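Demonstration gathering (handheld)

Demonstration gathering is the part of robot learning where a person does a job over and over so that a learning system has something to copy. I keep the Vornadum pages on this wiki, so most of what I know comes from there, and from Davoud Taheri, who taught me to slow down!

In the handheld style you don't drive a robot at all. You carry the gripper yourself, squeeze it open and shut, and a camera on the tool records what the fingers are up to. One try from start to finish is called an episode (the Flotley people say "take", and we still argue over it).

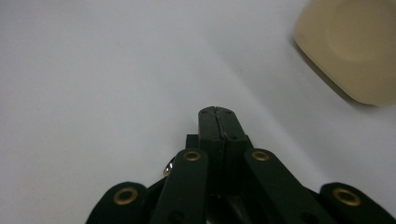
Handheld gripper with its jaws closed over a white tabletop, a beige object at upper right.

Our first set, Paiva, had 605 episodes, and I threw out 34 of them on a Wednesday, mostly for rushed endings. Eleck came next with 764. I like Eleck better, partly for the variety: we shifted the starting spots a lot more, and a system that only ever sees one starting spot tends to get lost when you move things.

Bad tries are a sore subject. Some groups delete every fumble, but I keep the ones where the person recovers, with a note in the log, and I'd love to see more pages here on how other people label theirs.

See also: Episode trimming; Gripper calibration; Paiva set; Eleck set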